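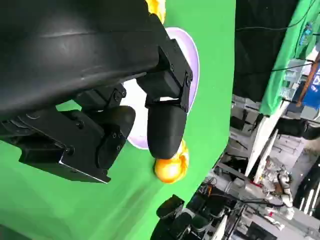

Mulivport Library Writers' Circle: Short Fiction

The Heir of Lobo Street

When my great-uncle died he left me 200 jars of pickled plums and a parrot named Pomex. The lawyer read this out in the tone of a man who has already met the parrot.

"There's a condition," she said. Her name was Divya Suvarna and she had a bandage on her thumb. "You get 2,000 dollars as well, provided the bird says something kind about you in front of a witness."

"How long do I have?"

"Until the end of August."

I had 13 days. I took the bird home to Lobo Street, where it sat on top of the refrigerator and called me a tax cheat. I had not yet said a word to it. My great-uncle had spent his working life at the customs house in Predport, and the parrot had picked up the manner.

I tried fruit. I tried leaving the radio on a station where people thanked each other a lot. By the end of the first week Pomex could do the weather, a jingle for a mattress store, and my mother asking if I was eating properly, but whenever I came into the room it went back to "Anything to declare?"

So I started declaring. There was no one else to talk to at 4 in the morning, which was when it liked to ask. I declared one overdue gas bill. I declared a sweater I had told my sister I'd lost. I declared that I had visited my great-uncle twice in nine years, and that the second time I had mostly come to borrow his ladder.

Pomex ate a grape and looked at me sideways.

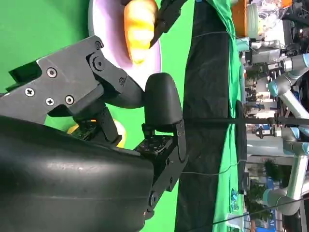
Breakfast, with toy croissant.

Ms. Suvarna came on the last afternoon with a form and a pair of gardening gloves. I gave her coffee. I gave her a jar of plums, then another one. The parrot walked the whole length of the counter, stopped in front of me, and examined my face for some time.

"Go on through," it said.

She held her pen over the form. "Is that kind?"

"From customs?" I said. "It's practically a proposal."

She thought it over, signed, and asked if she could have a third jar. The bird called her a tax cheat on the way out.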